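Why do tiles and window panes fit together?

Look at a bathroom floor and you will probably see the same shape over and over. When shapes cover a flat surface with no gaps and no overlaps, it is called a tessellation.

Only three regular shapes can do this on their own. (A regular shape has sides that are all the same length and corners that are all the same size.) They are the triangle, the square and the hexagon.

The secret is in the corners. A full turn is 360 degrees. A square has corners of 90 degrees, so four of them meet neatly at a point. Hexagon corners are 120 degrees, so three fit. Regular pentagons have corners of 108 degrees. Three of them leave a gap and four are too many.

Bees use hexagons too. The cells in a honeycomb share their walls, and that saves wax.

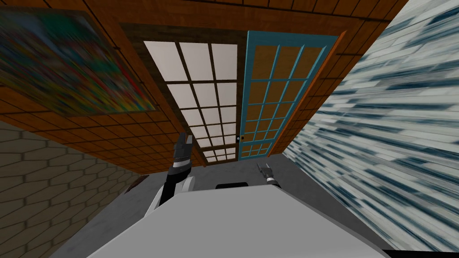
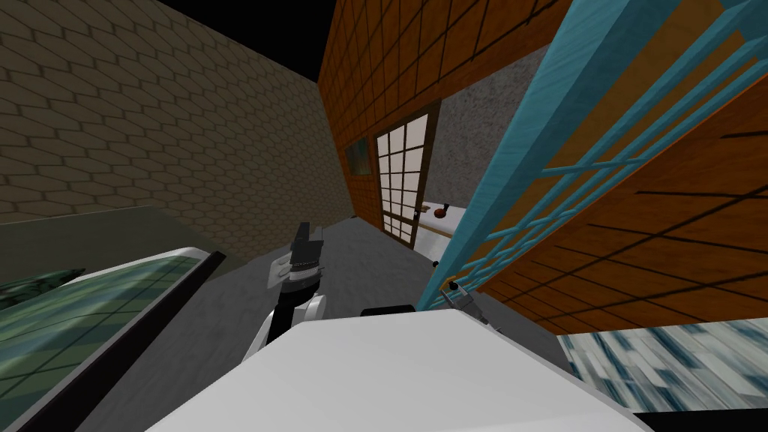

Builders have used tessellations for thousands of years. Floors, walls and paths can all be covered this way. The second picture has a wall of hexagon tiles, with thin dark lines of grout between them. The first has square tiles along the edge of the wood.

Try it yourself – cut 12 hexagons from coloured paper, all the same size, and push them together on a table. Then try it with circles.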